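Home | Guides | Walls and Paint | Contact

Preparing an Interior Wall for Paint

Clear the area and cover the floor – drop cloths should overlap by 8 inches. Fill small holes with Meltix patching compound and allow 2 hours for drying. Sand with 100-grit paper, then wipe the wall with a damp cloth. Apply one coat of primer, working from the ceiling down.
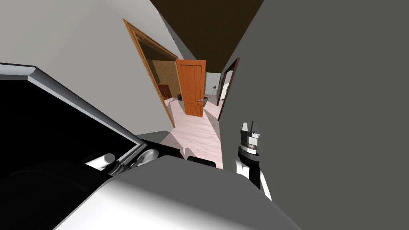 Large flat wall in plain gray, hallway rendering.

Inspect the primed surface under a strong side light before painting.

Last updated: June
Celstead Home Guides | Contact | Back to top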